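Project Mallet: Loss of Gripper Connection During Table Clearing
Project report, summer practical course, Rultov laboratory
Leandro Arancibia and Maja Jasińska
Submitted July 23, 2025

1. Background

The task of our group was to make the robot arm clear a small kitchen table with toy food and dishes. The planning part was already made by the group before us and it is called Ulus. We received it in April and our work was to connect it with the gripper driver and to test it for a long time. In the original plan this report should have been about success rates for different objects. During the testing we met a fault which took most of our remaining weeks, so we decided together with our supervisor to write mainly about the fault.

2. What happened

In the first days of testing the gripper sometimes opened in the middle of a movement. The arm itself did not stop. It continued to the place position, made the release motion with nothing in the fingers, and reported the task as finished. The object was meanwhile somewhere else on the table or on the floor. The first time we saw this we thought the grasp was too weak and we increased the closing force. This did not help, and it was a wrong decision to change the force before reading the log.

The more serious event came later. The gripper opened, the object fell, and Maja reached over the table to take it away, thinking that the cycle was over. The arm was still moving. She pulled her hand back and there was no contact, but the emergency stop was pressed too late to be of any use. After this we stopped all testing until the rule in section 5 was written and signed by both of us.

3. Setup

The same set of objects was used in all trials. The plate, the blue bowl and the larger green pieces are treated by Ulus as places, and the small things are treated as objects to move. The ketchup bottle is a special case. It is long, and when it is held at one end it makes a large torque on the wrist, so we kept it in the scene but we did not count it in the pick list.

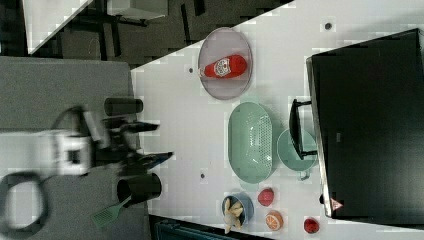
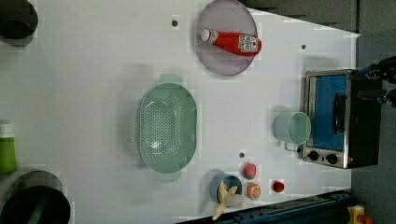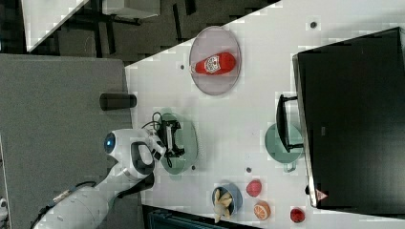 Figures 1 to 3. The table with the test objects. In all three the ketchup bottle is lying on its plate and the banana peel is in the blue bowl.

4. Search for the cause

We made 346 trials in total. In 84 of them the driver lost the connection to the gripper at least one time. Often the connection came back so quickly that the object did not fall, and these cases were invisible for us until we searched in the log.

Our first suspicion was the software. Imotura, the program which we use for recording, writes on the same computer as the driver, and we believed that it blocks the driver when it saves a file. Leandro wrote a small script to compare the times. The script found 2257 warning lines, but they were spread over the whole day and had no relation with the saving. We also ran one afternoon with Imotura switched off and the fault was still there.

Then we sorted the failed trials by the direction of movement. Most of them had a large rotation of the wrist just before the loss. We moved the arm by hand to the same positions, with the gripper closed on nothing, and watched the cable. When the wrist turns far to one side, the loop of the cable becomes short and pulls on the plug. We could produce the loss by pushing the plug lightly with one finger. The plug has a locking ring and it was not turned to the end. We do not know since when.

5. Changes

The ring was tightened and the cable was fixed again with a longer loop. The wrist rotation in Ulus is now limited. Some grasps are not reachable with this limit, especially for objects near the edge of the table, and the planner refuses them.

The driver now sends a stop to the arm if the gripper does not answer. Before, it only wrote a warning and used the last known finger position, and for this reason the arm believed that the object was still held.

Rule for people: hands go over the table only when the arm is in the stop state and the second person has said it loudly. One person alone does not test.

6. Open points

After the repair we had time only for a short series and the connection was not lost in it. It is too short to say that the problem is solved. The closing force is still at the high value from section 2 and should be set back by the next group. We also did not test what happens when the connection is lost exactly during the closing of the fingers. The log files and the comparison script are in the project folder, in the directory with the name "plug".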